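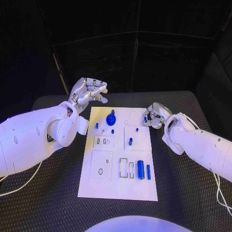 Figure 1. The sorting sheet on its mat, with the blue parts and the drawn circles.

Unit 4: Small parts, pegs and outlines
Notes for the lecture and the bench session

These notes go with the second half of the course on fitting and placing. Please read them before you come to the bench. In the lecture I go quickly through the first part, and most questions I receive afterwards are already answered in the pages.

1. Why we work on a sheet

In the first unit we placed parts directly on the bench. Many of you noticed that it is difficult to say afterwards if a part was placed well or badly, when there is no line to compare with. A sheet with outlines solves this problem. The outline is the target, and the distance between the edge of the part and the line is the error. You can judge it with your eye, or you can measure it with a ruler.

The sheet lies on a dark grey mat. I ask you to keep this colour and not to bring a white one from home. A white sheet on a dark mat has a clear border, and you will notice at once when the sheet has turned a little. Put the sheet with its long side running away from you, as in Figure 1.

2. The kinds of parts

We use these words in the whole unit, so please use them also in your report.

Peg: a slim part which stands on its end. In Figure 1 there are several blue ones and they are not all of the same height. One stands near the centre of the raised square plate, and a smaller one is near the top edge of the same plate.

Pin: thinner than a peg. The one in the figure is silver and very small. Students often forget it when they pack up, so check for it at the end.

Cylinder: in these notes, a short part with straight sides. A tall cylinder we call a peg. I know the border between the two words is not sharp, and in the report I accept both if you stay with one of them.

Knob: a part with a wide disk as its base and a short stem on top. Take it by the stem. If you take it by the disk, your fingers cover the line you are trying to meet.

Plate: a raised piece on the sheet. A plate gives a second level, and a part which must stand on the plate needs to be lifted over its edge first.

3. Reading the outlines

A large circle and a smaller circle are drawn in the upper right part of the sheet. The smaller one is just below the large one and to its left. Before touching anything, decide which circle belongs to which part. Compare the base of the part with the circle, never the top. With the knob this is a common mistake, for the stem is much narrower than the disk.

If a part is smaller than its outline, place it in the middle of the circle, with the same gap on all sides. It is not enough that it is somewhere inside.

4. The grasp

For a peg or a pin, the tips of two fingers are enough. Hold it in the upper half, so that the lower end is free and you can see where it goes down. Lower it straight. When you let go, open the fingers slowly and the same amount on both sides – if one finger leaves first, the other one pushes the part over.

Your free hand has a job too. It can rest lightly on a corner of the sheet to keep it from sliding. Keep it low, and do not reach across the other hand.

5. Bench exercise

Work in groups of 2. One person places and the other one writes.

Set the sheet and check its border against the mat.
Place the knob, then the short cylinder, then the pegs. The pin comes last.
After each part, write down if it stands, if it leans, or if it fell.
Measure the largest gap between part and outline in millimetres.
Change roles and repeat. Each person makes 4 rounds.

You have 80 minutes for everything, with packing up included. This is enough time if you do not hurry. In last October's course the fastest groups had also the most fallen pegs, and they had to write these in the table.

A part which fell may be picked up and placed again, but the fall stays in the table. Please do not correct a leaning part by tapping it. Lift it and put it down new.

6. The report

Write between one and two pages. I want to see the table, one drawing of the sheet with the final positions, and a short text about which part was hardest for you and why. The drawing can be by hand. Use the words from section 2.

Spare sheets and replacement pegs are in the Travum drawer under the bench. If the drawer is empty, tell me before the session and not during it.

Reading for the next unit: the chapter on holes and tolerances, only the first half. We will need the word "clearance" from there.

Handout revised April 11, 2022 | © Kwok course notes | Contact: teaching desk | Back to top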